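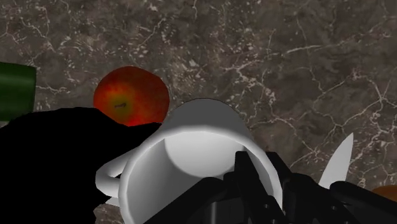

The gripper at the mug, apple just behind it, Clurkmont open day

Re: [flaston-makers] Did anybody go to the Clurkmont thing?

Hi all,

Yes, I went! I was going to write this up anyway and then the question came in, so I'll put it under the question and try to get to everything. Long message, sorry, get a coffee.

On 2024-04-06, a list member wrote:
> Did anybody from the list make it to the open day at Clurkmont? I had
> it on the calendar and then the car had other ideas. I'm mostly curious
> about the simulated kitchen, because the flyer made it sound like a
> video game and I couldn't work out if there was a real robot at the end
> of it or not. Questions, if somebody has the patience:
>
> 1. Is it worth the drive from Flaston?
> 2. Can you touch anything or is it all behind ropes?
> 3. Would it work for the kids' group, or is it two hours of slides?
> 4. Does the robot do the job by itself or is there a person steering?
>
> Also if they said anything about the software being free I would love
> to know. Our old laptop is my only option at the moment.

OK so, the drive. It's longer than the map says if you come through Turcotte, because the bridge is down to one lane again. I left early and still walked in during the welcome talk. Go the back way past the feed store. Parking is free but the lot fills up, and I ended up on the grass with a bunch of other people.

The place itself is two big rooms and a hallway. The first room is the one with the posters and the cookies. The second is where the kitchen demo was running, on a large screen with a row of chairs in front and a desk off to the side with the controls. No ropes anywhere. The real arm was in a side lab, powered down for the whole day, and you could look at it through the window in the door. So to answer the flyer question: the kitchen is all simulation, the arm on the screen is a model of one they own, and what they learn on the screen is meant to be carried over to the real one later. They call the kitchen project Omgate. I asked what it stood for and got a shrug.

What you watch is a counter with a whole lot of junk on it and one arm trying to do something sensible. The junk is different each time. They hit a key and everything gets thrown away and a new pile shows up, food and kitchen stuff mixed in with things that have no business near a sink. I saw a lot of piles! They said they have 600 objects in the library and the program just grabs from it. The look of the room can change too, so one time you get one kind of floor and the next time you get another.

The job they kept coming back to was the mug. I had assumed picking up a mug was the easy one, and the guy at the desk laughed pretty hard when I said so. You can grab it by the handle, or pinch the wall with one finger inside and one outside, or go around the whole body if your gripper opens wide enough, and every one of those goes wrong in its own way. The wrist view is my favorite, by the way. They had it up in a small window next to the big view, and it is a terrible way to see the world, all gripper and then a bit of whatever you're reaching for. You get used to it faster than you'd think.
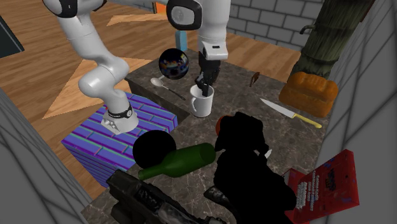 Omgate counter, wider view. Arm down into the mug, knife and bread off to the right

Question 4, the steering. Both! For the first hour a person was driving. You sit at the desk with a hand controller, and the arm follows you with a little bit of lag, and there's a foot pedal to freeze it. After the break they let the trained program have a go by itself with the same kind of pile. It was slower than the person and much more polite, if that makes sense. It would come in over the mug, stop, think about it, drop an inch, stop again. A kid behind me was yelling "just GRAB it" the entire time and I was right there with him in my heart.

They keep a tally on the wall for the driven runs. It was at 1,416 when I came in, and they want 3,000 by October. Every visitor who took a turn got added to it, even the bad ones, because (they said) the program needs to see recoveries too. I like that. My own two turns are in there forever, including the one where I bumped a bottle off the counter and then chased it with the gripper like an idiot.

So yes on question 2, you can touch. You sign your first name on a sheet, wait maybe ten minutes, and get two tries. The controller is light and the buttons are simple. What got me was depth. On a flat screen I could not for the life of me tell how far above the counter I was, and I kept closing the gripper on air. The trick is to watch the wrist window when you're close and the big view when you're moving. I wish they had said so before my first try and not after it, but there was a line and the desk was busy.

My second try was the cucumber. You don't get to pick, the program tells you what to go for. A cucumber is friendlier than a mug because you can come down across it pretty much anywhere along the middle, and if it slips a little you still have plenty left to hold. The annoying part is that once you've got it, it sticks out both sides, and now you're swinging a stick around in a crowded kitchen. The person before me had cleared half the counter that way. I went up high first, over everything, and then across, and got a small round of applause from the second row, thank you very much.

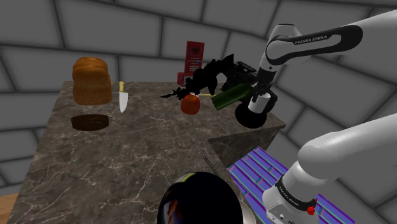 The other thing I noticed with the long stuff is how much the angle matters when you go to set it down. If you come in with it tilted, one end touches first and the whole thing wants to roll out of the fingers. Same as with the dowels on our own little gripper last winter, remember? We blamed the rubber pads for weeks. I now think we were just tilted, and I'd like to try it again with the wrist squared up before anybody orders more pads.

A few things are plain goofy, and they were open about it. Once in a while an object starts a hair above the counter and hangs there, or two things get dropped in the same spot and fly apart. They have a bug list taped up next to the cookies and you could add to it. I added "bread" and somebody had already written bread.

For the kids' group: I'd say yes for the older ones. The talk is short, fifteen minutes with a lot of clips, and then it's all turns and watching other people's turns, and that's the fun part. The little ones would be done in half an hour. There's nothing for them in the poster room except the cookies. Also the second room gets warm with the door shut. They had 175 people sign in for the day and I believe it.

If we want to go as a group they'll do a separate visit, any weekday afternoon, up to twelve people. I have the email for that and I'm happy to set it up if I get enough replies. Please reply to the list and not just to me so I can keep it all in one thread.

Software: free for schools and clubs, they said, but they want you to fill out a form first, and I don't think the old laptop will make it. The machine running the demo was a big loud tower under the desk. I asked if you could turn the graphics way down and just run the arm and a few boxes, and the answer was "sort of," with a face. There's supposed to be a lighter version coming. No date. I put our club down for the mailing list they have for it.

Somebody also asked about the arm in the side lab and whether it would be running at the next one. They hope so. The next open day is in October, same place, and they're going to post the sign-up a month ahead.

Oh, and if you left a gray travel cup in the poster room, they have it at the front desk.

I still have the handout and an extra copy. I'll bring both to the next meeting, along with the calipers I borrowed.

flaston-makers mailing list
To unsubscribe, send a blank message with "unsubscribe" in the subject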